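Last updated in December. Written for the second-floor offices at Quintanilla, but it should work for any low-pile carpet, glued down or laid as tiles.

# How to clean a striped low-pile office carpet

Striped carpet hides crumbs well and hides uneven cleaning badly. If you scrub one spot harder than the rest, it shows as a light patch that breaks up the lines. The method below goes over the whole floor lightly and then deals with spots.

## What you need

- Upright vacuum with the brush set low
- Handheld crevice tool
- Two white cotton cloths per room (colored ones can bleed)
- Spray bottle
- Carpet cleaner with no bleach. We use Corari, mixed as the label says
- Soft nylon brush
- A fan, if the room has no window that opens

## Before you start

Move the chairs out and coil any loose cables up onto the desks. Leave heavy cabinets where they are. Room 209 has a floor outlet near the door with a lid that doesn't close all the way, so tape over it before you bring any liquid in. Room 146 doesn't have one, but the carpet edge by the threshold is lifting and the vacuum will catch it. Hold it down with your foot.

Test the cleaner on a corner and wait ten minutes. Press a white cloth on it. If gray comes off on the cloth, that is probably dirt. If the cloth picks up blue or black, stop and use plain water.

## Vacuuming

1. Run the crevice tool along all the walls first.
2. Vacuum with the stripes, slowly, overlapping each pass by a third.
3. Vacuum again across the stripes.
4. Empty the canister before you go on to the next room.

The second direction brings up grit that the first one leaves behind. Sunita Nakamura timed both passes in 146 and got 3 minutes each with the furniture out, so it is not a big job.

## Spots

Look across the floor from a low angle with the lights on. Pale patches and dark patches are treated differently.

For a dark patch, spray the cloth – not the carpet – and press. Work from the outside in. Turn the cloth as it picks up color. Use the brush only if pressing has stopped helping, and brush in the direction of the stripe.

For a pale patch, try plain water first. It is often old cleaner that was never rinsed out. Dampen the area, blot it, and repeat two or three times. If it stays pale after it dries, the fiber may be faded or worn, and more cleaning won't change it.

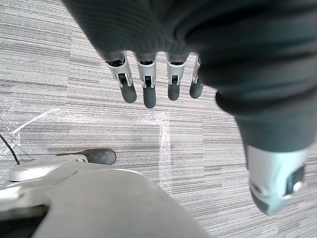
*Gray striped carpet with a pale patch.*

Mark any patch you can't shift on the floor plan in the supply closet. Ansel Mercado keeps a few spare carpet tiles and will swap one if it is bad enough. When he does, check that the stripes run the same way as the ones next to it before it gets pressed down.

## Drying

Point the fan across the floor and leave the door open. Give it two hours before the chairs go back, longer if you used the brush. Put the chairs back by lifting them. Casters rolled over damp pile leave tracks, and you will have to vacuum again once the floor is dry.

Wash the cloths without fabric softener and hang them on the closet rail.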